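3.2 Who kept giving after the first month

I'll admit I expected the shared-video donors to vanish by October, and most of them did. Of the 1,637 people who gave through the Ladano walkathon page, 297 made a second donation to the kidney research fund. Tahira Qureshi and I went through those records by hand, which ate up most of our winter (and a fair bit of coffee).

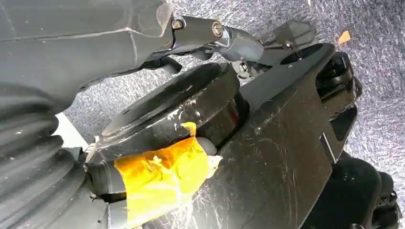
Figure 2. Robot hand over a black assembly.

What surprised me more was the group of 135 who'd never posted anything at all. They gave quietly, often in small amounts, and they came back - sometimes twice - without a single reminder email. My hunch is that a friend or neighbour asked them in person, though our survey didn't have a question for that and I wish it had. We pick this up again in Section 4 with the Dai cohort.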